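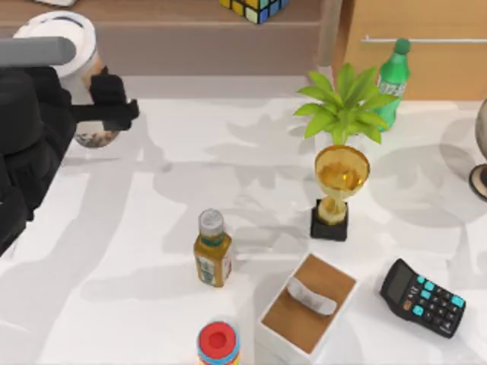

Home Features Food & Drink Places Letters Subscribe

The Long Wait for a Short Drink

Angharad Wynne spends an afternoon in Savbridge, where a decent cup of tea now takes longer than the bus to the coast

2019-02-26

There was a time when you could walk into any café in Savbridge, say the word "tea" and be given some. It came in a steel pot that dribbled from everywhere except the spout, and you mopped up the difference with a napkin that had been designed to repel liquid. You paid, you sat, you looked at the rain. The whole business took four minutes, and most of that was finding the change.

I mention this as history. On my last visit I asked for tea at a place called Gape, on the corner where the wool shop used to be, and was asked how I felt about sweetness. I said I was broadly in favour. This was the wrong sort of answer. Sweetness, at Gape, is measured in quarters, and so is ice, and after that there are the toppings to be got through, which have a board of their own. By the time I had finished I had given the young man behind the till more personal information than I gave my mortgage lender.

Gape opened in December, which is a brave month to start selling cold drinks in a town with our sort of wind. Eleri Kneath, the owner, had been told as much by her bank, her mother and the man who fitted the door. She went ahead anyway. On the first Saturday of trading – her words, and I've no reason to doubt them – the queue went past the chemist's, and several people joined it thinking it was for prescriptions.

"They stayed, though," she told me. "One of them had the taro. She's been back every week."

Eleri is 36 and used to work in insurance, a trade she describes as selling people something they hope never to open. She is a patient explainer, which is lucky, as I needed the tapioca pearls explained to me twice. They are boiled, then left to sit in syrup, then thrown away if they haven't been drunk in a few hours, at which point they turn into something you could resole a shoe with. She goes through a frightening amount of them. Half her day is spent stirring.

I had the plain milk tea with pearls, at half sweetness, and I'm sorry to report that I liked it. I had come intending to be rude. The tea was strong and tasted of tea. The pearls arrived up the straw at intervals, like guests who have all been given slightly different times, and after the first small shock I began to look forward to them.

Further up the hill, at the Allier, they are having none of it. The Allier has been serving tea since well before I was old enough to be taken there and told to sit up straight. Prys Trevor runs it now, having got it from an aunt, together with a tea urn and a feud with the dairy. He has 624 teaspoons, or had at the last stocktake, and he would like it known that he used to have more.

"They go off in handbags," said Prys. "You don't get that with a straw. I'll give her the straw."

It was the only thing he would give her. Prys believes that a drink should not need chewing, and that anybody who wants to chew has the toasted teacake, which he does very well, with too much butter. He had not been into Gape. He had walked past it on both sides of the road, several times, and he knew the price of everything on the menu to the penny.

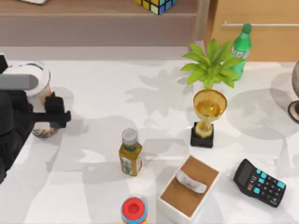 Between these two positions lies the rest of Savbridge, which has gone on drinking what it likes. I sat for an hour on the bench outside the library with Morfudd Hopkin, who taught me to read and has never quite accepted that the job is finished. She goes to the Allier in the mornings for the company and to Gape after lunch for the mango. She sees no conflict. When I suggested that Prys might, she said that Prys had once been sick on her shoes during a nature walk and was in no position to judge.

Her sister-in-law, Eirlys Rees, takes a harder line. Eirlys buys her tea loose, from a firm called Sanditz, who will post it to you if you order 500 grams or more, and she keeps it in a tin that visitors may not touch. She warms the pot. She also warms the cups, and I think would warm the guests if they'd stand still for it. I was given one cup and a view of the tin. It was a beautiful cup of tea and I was afraid to put it down.

What struck me, trudging between all these kettles, was how much certainty there is in a drink made of leaves and hot water. People who will shrug at a new bypass have firm opinions about when the milk goes in. Prys puts it in last. Eirlys doesn't put it in at all. Eleri makes hers up in a jug with the tea already in it and shakes the lot, and when I passed this on to Prys he had to go and wipe down a table.

I caught the last bus with a second milk tea in my hand, full sweetness this time, having lost all self-control. The driver looked at it and asked me what the bits were. I told him. He thought it over as far as the roundabout, then asked if they did a small one.

Contact the editor | © All text copyright the authors | Back to top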